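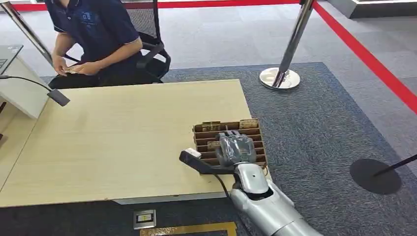
The Key Card Drawer: a little gallery

When Bronwyn Cartwright moved into the upstairs office in Clirkerthorpe, she opened the bottom drawer of the old desk and found it crammed with hotel key cards. There were more in a shoebox, and then a whole suitcase of them came over from Declan Pearce's attic, and before we knew it we had 3536 cards on our hands and no idea where to put them. Declan had been saving them since his years on the road selling lamps for Faulkner (he says he always meant to hand them in at the desk, and I believe him, mostly). We spent a good part of November sorting, and I took far too long over it because I kept stopping to look at the pretty ones.

We tried shoeboxes first, then envelopes, and then Bronwyn brought up the wooden rack from her mother's house. It's a lovely brown thing made of thin slats, with narrow slots that let a card stand up on its edge so you can flip through without bending anything. We use it for whatever pile we're working on that day and then everything goes back in the boxes by town.

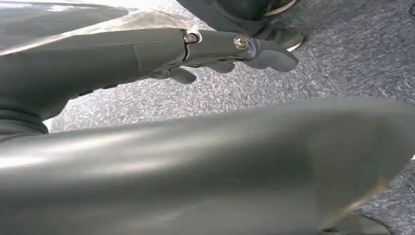
The office itself deserves a word, as it's the nicest room we've ever sorted anything in. It gets sun until up to 90 minutes before supper at this time of year, and there's plenty of space to spread out once the chairs are pushed back. I was worried about the floor when we first looked at the place, but the speckled gray carpet has grown on me, and it's kind to your knees when you're down there hunting for a card that has slid off the table. Bronwyn wants a rug. Declan and I have been changing the subject.

The Horholm cards took us a whole afternoon and most of a coffee cake. There are 835 of them, and half the hotels have changed their names at least once, so we ended up going by color and worrying about the names later.
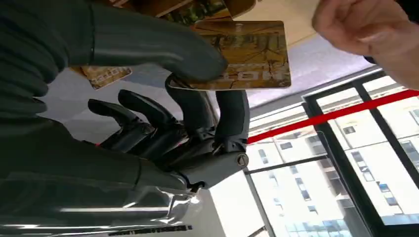
After Horholm came the Zoravholm box, 1040 cards, plenty of them doubles. We kept the best one of each and put the rest aside for trading. If you have any old ones with a town name on them, even scratched, please do write to us, we'd be so glad to swap! Declan is especially short on anything from the coast, and Bronwyn will take whatever has a bird on it.

More pictures once the last suitcase pocket has been emptied.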